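Furmont Family Learning Program
Progress report to the Heitmann Fund, second reporting period
Submitted by Annelore Steinbach, Program Director

Summary

The Furmont Family Learning Program offers early childhood sessions, adult language classes and home visits to families in the Furmont and Esby districts. This report covers the six months ending in December. Enrollment reached 91 families by the close of the period, and all positions supported by the grant are now filled. The Esby site opened later than planned, and the effects of that delay are set out below.

Enrollment and attendance

Families continue to reach the program mainly through the health clinic in Furmont and by word of mouth. Of the 91 families now enrolled, 19 joined through the new Esby site. Attendance at morning sessions has been steady. Afternoon sessions have been harder to sustain, particularly after the bus schedule changed in October and the connection from the eastern end of Esby was moved to 3:40 p.m. The Esby afternoon group now starts later for this reason, and attendance improved in the final weeks of the period.

Home visits were offered to every enrolled family with a child under three. Most accepted. A small number of families asked to meet at the center instead, and staff have arranged this where a room was free.
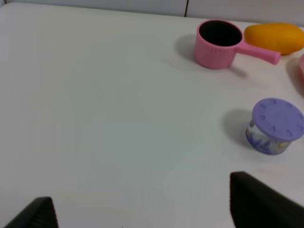 Adult language classes were held at two levels. The beginner class filled within the first week of registration and a waiting list was opened. The intermediate class was smaller than expected, and its two groups were combined in November under Josué Moura. Learners were consulted before the change and asked that the evening hour be kept, which was done. The program intends to offer a second beginner class in the coming period if a qualified teacher can be found for the morning.

Staffing

Imke Vogler joined in September as coordinator for Esby. She has taken over scheduling, contact with the local school and supervision of the session leaders there. Rüdiger Sperling remains responsible for home visits and has trained two new visitors, both of whom began working with families without a senior colleague in November.

One session leader left during the period for a full-time teaching post. Her hours were covered by existing staff for five weeks. This placed some strain on the Furmont team, and two parent evenings were postponed as a result. Both have been placed on the calendar for next period.

Esby site

The opening of the Esby site was delayed while the landlord completed repairs to the heating and the rear entrance. The program used the time to register families and to hold introductory meetings in the school library. Regular sessions began once the fire inspection had been passed.

The lease has been signed for two years with an option to extend. The monthly rent is within the amount approved by the Fund. Cleaning was not included in the original budget – the earlier draft of the lease had assigned it to the landlord – and the program has met this cost from its general account. We ask that it be considered when the budget for the next period is reviewed.
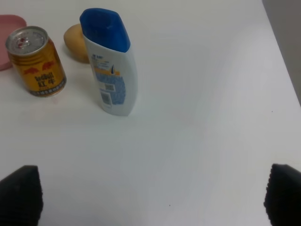 Will the late opening at Esby change the total number of sessions delivered under the grant?

The missed sessions will be added to the spring calendar, and the total promised in the grant agreement will be met before the end of the program year.

Records and reporting

Family records were moved to the Getska system during the summer. Staff received training in small groups, and paper files were kept alongside the new records until the end of September. Some attendance entries for the first month were incomplete and have been corrected against the sign-in sheets. Volker Steinbach reviewed the corrected figures before they were used in this report. As he is related to the Program Director, a second review was carried out by the program's outside accountant, who found no differences.

Spending

Spending for the period was below the approved amount, mainly as a result of unused rent and salary funds from the months before Esby opened. The program requests permission to carry the balance forward and to apply part of it to the second beginner language class. A detailed statement is attached as Appendix A.

Plans for the next period

The priorities are to hold the postponed parent evenings, complete the added sessions at Esby and reduce the waiting list for adult classes. A short survey of enrolled families will be carried out in March, in the languages most often spoken at the two sites. Results will be included in the next report, together with a revised staffing plan for Furmont.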